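电视剧集制作管理 第六讲讲义
多机位情景喜剧的制作周：从围读到录制

这一讲接着上一讲的编剧室部分。上次讲到剧本从分集大纲走到初稿，这次讲初稿离开编剧室之后，在棚里怎么变成一集成片。单机位剧集下一讲再谈，两者的差别会在本讲末尾先提几句。

课上用的例子主要是《Bindthorpe》，Trastano制作公司的一部多机位家庭喜剧，在Ilari摄影棚录制。选它是因为它的制作周很规整，工作文件也留得比较全，换稿的痕迹看得清楚。别的剧组做法会有出入，大家读案例材料时注意区分哪些是通行做法，哪些是这个剧组自己的习惯。

一、为什么以“周”为单位

多机位喜剧沿用了舞台剧的排练方式。主要场景是固定的，三面有墙，第四面朝向观众席，摄影机在观众席与布景之间的地面上移动。由于布景不用每场重搭，灯光也基本预先挂好，一集戏可以在五个工作日内完成排练和录制。这五天通常称作一个制作周。

制作周与自然周不一定重合。有的剧组把录制放在自然周的中段，前面几天排的是这一集，后面几天就开始围读下一集。所以讲义里一律写第一天到第五天，看剧组通告时也要先弄清楚它的第一天从哪里算起。

《Bindthorpe》一季14集，通常连续做三周，停一周。停的那一周叫休整周，演员放假，编剧室照常上班。休整周的主要用途是让剧本库存追上来。开机时手里有多少本可以用的剧本，很大程度上决定了后半季会不会手忙脚乱。第三季开机时，编剧室手里只有四本定稿，到第九集时库存用完，第十集的剧本在围读前一天晚上才发出。这件事第八讲还要用到。

二、第一天：围读

围读一般在上午十点开始。到场的有全体固定演员、客串演员、导演、编剧室全员、各部门负责人，以及制作公司和播出方的代表。大家围着长桌坐下，演员从头到尾读一遍剧本，舞台提示由副导演或编剧助理念。

围读的时长要记下来。一集播出长度在二十二分钟上下的喜剧，围读时间往往比成片长，因为有笑声、有翻页，还有念舞台提示的时间。编剧助理在自己的稿子上标出每一处笑点的反应，常用的记法是在台词旁打勾，大笑打两个，没反应画圈。这份稿子当天下午会在编剧室里逐页过。

围读结束后演员离开，留下的人开意见会。意见会的顺序一般是制作公司先讲，播出方后讲，也有两家合在一起讲的。这里要注意几点。

意见分为必须改和建议改。法务和播出标准部门提出的多半属于前一类，例如台词里出现了没有取得授权的歌词，或者某个商家名称与现实中的店铺重名。

建议类意见由主创决定采纳与否。没有采纳的要给回话，说明理由，口头书面都行。不给回话，同一条意见下周还会回来。

各部门负责人在意见会后单独开制作会，讨论道具、服装、布景和特殊需求。制作会依据的是围读稿，但大家都知道围读稿今晚就会改，所以凡是准备周期长的项目要当场问清楚：这一场留不留？如果编剧室说不准，就按留来准备，费用记在该集名下。

三、第二天和第三天：排练与走台

第二天演员拿到改过的剧本。改稿用不同颜色的纸区分版次，第一次改是蓝色，第二次粉色，往后黄色、绿色，依次类推。各剧组的颜色次序不完全相同，以本剧组的版次表为准。现在多数人看电子版，颜色就印在页眉或者页边上，改动的行尾仍旧加星号。

《Bindthorpe》的剧本和通告都放在一套叫Ra的排期软件里。每次发新稿，系统会自动对比前后两版，列出新增或删掉的角色、场景、道具。这个对比表只能看出名词变没变，看不出动作变没变。第二季有一场厨房戏，前后两版的道具表完全一样，但改稿把“把锅递给她”改成“把锅里的东西倒掉”，道具组没有看正文，到走台时锅是空的。后来他们规定，道具组必须有一人通读每一版改稿。

第二天白天导演带演员在布景里排练，摄影机不进场。演员拿着本子走位，地面上用彩色胶带标记。导演这时主要解决的是谁站在哪里，什么时候坐下，门从哪边开。家庭喜剧里沙发的朝向是固定的，演员很容易排成一条直线，导演需要给他们找事情做，这就要和道具组配合。

手上的活儿，行内叫做“业务动作”。叠衣服、切菜、整理邮件，都属于这一类。业务动作有两个作用，一是让对话有停顿的理由，二是给剪辑提供切点。它的麻烦在连戏：同一条戏录两遍，演员在同一句台词上手里的动作要一致，不然两遍的画面接不起来。场记从走台起就要记录动作与台词的对应关系，写法是在台词的具体字旁边画线，线头注明动作。例如一件衣服在哪个字上拿起来，在哪个字上放下，拿的是左手还是右手。

下午四点左右有一次走台，从头到尾演一遍给编剧和制作公司看。走台之后又是意见会，然后编剧室再改一晚上。第三天重复同样的安排，只是多了播出方的人来看。两次走台之间的改动往往最大，整场戏推翻重写也不少见。

我们对《Bindthorpe》第三季某一集的各版剧本做过统计。围读稿共有台词400句，到录制稿还保留原样的有267句，也就是说三分之一的台词在几天里被改过或者删掉。改动集中在每场戏的最后半页。这和大家的直觉应该一致，场尾需要一个足够强的笑点，而走台时最容易暴露的就是它不够强。

这里说一下“原样”的标准：标点变化不计，换了一个词就算改。同学自己做统计作业时请沿用这个标准，否则数字没有可比性。

四、第四天：摄影机进场

第四天四台摄影机进棚，一般编为甲乙丙丁四机，两侧的机位抓近景和单人，中间的抓全景和双人。导演和技术导播坐在监看区，逐场排出每一句台词由哪台机器负责。排好的方案叫镜头单，每位摄影师拿到的只有自己那一台的部分。

摄影机的排练很慢，演员要反复停下来等。很多剧组会请替身演员先走一遍，定下位置和灯光，演员再上。替身演员需要熟悉剧本，能说台词更好，这样移动的节奏才对。

同一集里镜头数量的差别很大。上面提到的那一集，镜头单上编号到181，其中厨房一场占了将近三成。厨房有岛台，演员围着它转，轴线不断变化，机位也得跟着换。如果剧本里大段对话发生在沙发上，镜头数就少得多。做预算和排期时不能只看剧本页数，要看戏在什么地方发生，有几个人在动。

有些戏会在第四天下午预录，不留到有观众的时候。常见的有以下几种情况：有小孩或者动物参加的；要用水、用火、会弄脏布景的；换装时间太长，观众等不起的；在临时搭的小布景里，观众席看不到的。预录的部分剪个粗样，第五天在观众席的屏幕上播放，收现场笑声。

未成年演员的工时要单列。各地规定不同，本课不逐条讲，但排期的人必须在拿到剧本的当天把有未成年人的场次标出来，凡是能预录的尽量预录。

五、第五天：录制

中午开始技术彩排，然后是带妆彩排，中间吃饭，傍晚观众入场。暖场主持人在开录前和换场间隙跟观众讲话，维持气氛。录制按剧情顺序进行，这一点和单机位剧集差别很大，目的是让观众能跟上故事。

每场戏一般录两遍。第一遍尽量不停，保住观众第一次听到笑话时的反应。第二遍可以停，补第一遍有问题的镜头。两遍之间编剧会到场边商量，临时换掉没有响的笑点，把新词口头告诉演员。这种现场换词要由编剧助理立即记下来，并通知场记和后期，否则剪辑室拿到的剧本和素材对不上。

观众走了以后补拍零碎镜头，例如手部特写、插入的物件镜头。录制结束时间受工时约定限制，超时费用很高。制片主任应该在晚上九点之前判断能不能按时收工，如果不能，先砍哪些补拍，要和导演提前说好。

六、文件往来

制作周里每天产生的文件很多，期末的案例作业会要求大家整理其中一部分。需要认识的有以下这些。

通告单：前一天收工前发出，写明次日到场时间、场次、人员、特殊需求。通告单由第二副导演起草，制片主任签发。

版次表：列出每一版剧本的颜色、发出时间、改动页码。版次表丢了，后面的署名争议就很难查。

制作日报：每天收工后填写，包括实际到场离场时间、完成场次、事故、缺勤。制作日报是结算加班的依据，不能事后补写。

意见汇总：意见会的记录，由编剧助理整理，标明哪条来自哪一方，以及处理结果。有的剧组不留书面意见，理由是怕外传。从管理角度看，不留记录的代价更大，同一个问题反复讨论，最后谁也说不清当时怎么定的。

场记单：每一条的起止时间、所用机位、好坏评价、连戏备注。多机位的场记单比单机位多一栏，注明哪台机器在该条中有问题。

镜头单在录制当天常有手写改动，收工后要收回一份带改动的原件存档。

七、与单机位剧集的几点差别

单机位剧集按场景地点拍摄，打乱剧情顺序，改稿的空间小得多。一旦某个地点拍完，相关的情节就锁死了。多机位喜剧到录制当晚还可以换词，所以编剧必须全程在场，人力成本也就压在编剧室这一头。

另外，单机位剧集的导演往往一次承担两集甚至更多，前期准备时间长。多机位的导演一周一集，进组时间短，对人物的把握更多依赖固定演员和主创。客座导演第一次进组，最好提前一周来旁听上一集的走台。

费用结构也不同。多机位的布景是一次投入，多季分摊，Trastano的做法是把主布景计入第一季，后面几季只计维护和仓储。新布景，也就是某一集才用到的临时布景，计入该集。编剧写一个新地点时未必意识到这笔钱，所以制作会上第一个问题通常就是新布景有几个。

八、阅读与作业

课前请读完《Bindthorpe》第三季案例包中的围读稿、粉色稿和录制稿，比较厨房一场的三个版本，写出每次改动对道具、服装、机位分别有什么影响。不必评价笑话好不好笑。篇幅两页以内，下次上课前交。

业务动作的连戏练习以小组为单位，自选一段两人对话，加入一项手上的活儿，录两遍，附场记单。录两遍时台词不许改。 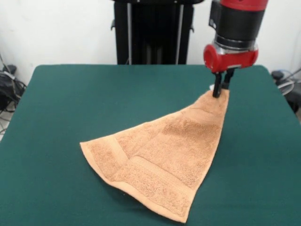
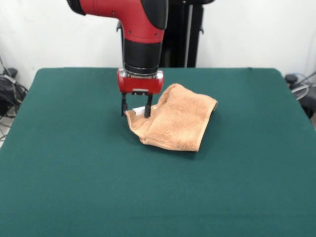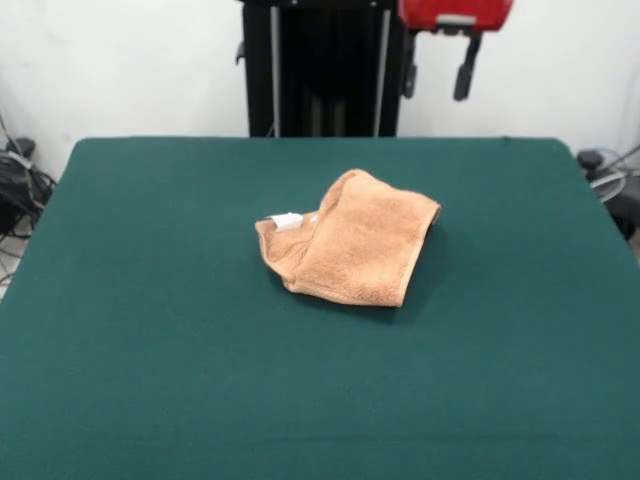
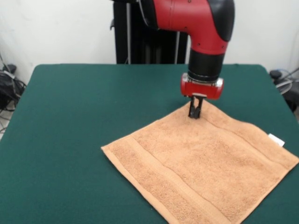 录制当晚临时换掉的台词，应当算进哪一版剧本？

算进录制稿之后的播出对照稿，单独成为一版。编剧助理当晚记下换词内容，收工后连同场次和条号一起录入，次日发给后期、字幕和法务。录制稿本身保持发出时的样子，不再回头修改，版次表上另起一行，注明为现场改动。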